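Endedance Technical Centre > Workshops > Cell 10 > Gallery: Setting Up and Care

14 shares | 3 comments

Looking After the Picking Cell

Cell 10 is the two-bin picking cell in the Clakgate workshop. It is used by staff and trainees for work on mixed objects, and it is in use on most working days. The notes in this gallery follow the cell through its ordinary care, from the morning check to the larger service carried out each November. They were prepared by Zuweira Dankwa and Seidu Mensah for colleagues who will be taking a turn on the rota.

Before power is applied
The person on duty signs the book at the door and walks once round the table. Tools left from the day before are returned to the cabinet. The arm is to remain switched off until the walk has been completed and the book signed.

Seating the bins
The bins are metal and stand one directly behind the other on the wooden table. Each is pushed fully home before any clamp is tightened. A bin that sits a few millimetres out of place will still allow the arm to run, but picks close to the walls will begin to fail, and the fault is easily mistaken for a problem with the gripper.

Clamps
The clamps are tightened by hand, in turn, and a little at a time. A spanner or bar must not be used on them. After the first hour of running they are checked again, as the wood settles slightly under load. Clamps should be left with their handles clear of the arm's path – this was the most common remark in last year's inspection.

Hoses and cables
Cables on the upper part of the arm must have enough slack for the wrist to turn fully in both directions. Ties are replaced when they become brittle. Green hose fittings are pressed in, tugged gently and listened to with the air on. Iida Kokkonen keeps the spare fittings in the drawer marked Grendivum, together with short lengths of hose cut ready for use.

Gripper joints
The small joints of the gripper are wiped with a dry cloth and moved through their travel by hand. Oil is not to be used near the fingertips. The joint pins are renewed every 4,000 cycles, and the count is written in the service book at the end of each shift. At the last service the count stood at 1,504, and the pins were left in place.

The trial load
After any work on the gripper, the front bin is filled with a mixed load and the arm is run at reduced speed. The load includes soft, hard, clear and shiny things, among them a tape measure, a large yellow toy brick and a pinkish-red container with two handles. Clear plastic is always included. It is hard to make out against bare metal, and a gripper that has been put back slightly out of line will usually show it here first. 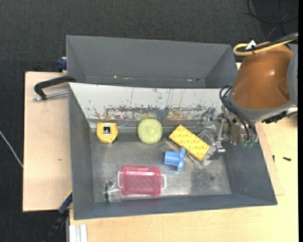
The run is set to 300 picks and may be stopped early if the same object is missed repeatedly. The person on duty remains beside the stop button throughout. Results are entered in the service book before the load is changed, and any object that has cracked or split is taken out and replaced with one of a similar size.

Inner walls and paint
Paint on the inner walls wears with use. The white panel of the front bin is now badly chipped along its lower edge, with rusty patches, and will be rubbed down and repainted at the November service. Until then it may stay in use, provided that loose flakes are removed and no sharp edge can be felt.

Scraps
Small scraps gather along the bottom seam of a bin. They are brushed out on Wednesday afternoon with the arm switched off. Compressed air must not be used, as it drives the pieces under the bin and on to the floor.

Spare parts
Replacement brackets are ordered through Ostrowski by Leilani Haddad. Requests should give the part number from the service book and state whether the cell can continue to run in the meantime. Lamisi Atinga holds the key to the parts store between 8 am and noon.

Closing down
The arm is returned to its rest position, the air is shut off and the book is signed a second time. Faults found at this stage are entered in full – initials alone are not accepted.

Contact the workshop office | © Endedance Technical Centre | Back to top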